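Week 4 handout: picking a wrist camera (and living with it)

Okay, last week we ran long on the grippers, so I'm starting with the leftovers. The Eskildsen two-finger and the Vodau soft gripper both did fine on the boxes. On the bags the Vodau won, and I'll admit I was rooting for the other one! Nele Baert's group has the full log, 209 grasps, and she's happy to share it if you ask before Thursday.

Now cameras. You'll be comparing the Cakura and the Fliltgate, both small, both made to sit at the wrist. What I want you to look at first is how each one copes when the hand gets really close to something. Spec sheets love to talk about far away. We live at the other end, where the thing you're about to grab is nearly touching the lens.

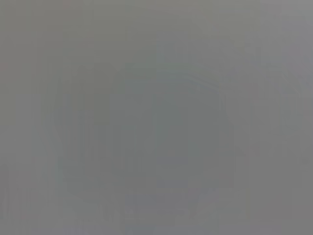 So before you trust a camera, page through its frames by hand. I mean it, open the folder and look. One of my old recordings had 3,549 frames and I trained on the lot without checking (don't do this). A frame that's nothing but soft gray still gets a timestamp and a joint position, and your controller will take it as seriously as a sharp one.

For the lab, please do the following:

Record 1,000 frames with each camera, same arm path, same speed. Mark every frame where you couldn't name a single object. Plot those against distance to the surface. Then turn the compression down and run it again, and see how much of the blockiness goes away and how much of the blur stays put.

A cheap sharpness score (variance of the Laplacian, see notes from week 2) is fine for a first pass. It will get fooled by compression blocks, which have edges of their own, so check a handful by eye.

Reading: chapter 3, up to page 34. Skip the bit on stereo, we'll get to it with the second arm.

Questions to the course inbox, please, not my door
Back to top
2 comments | 5 shares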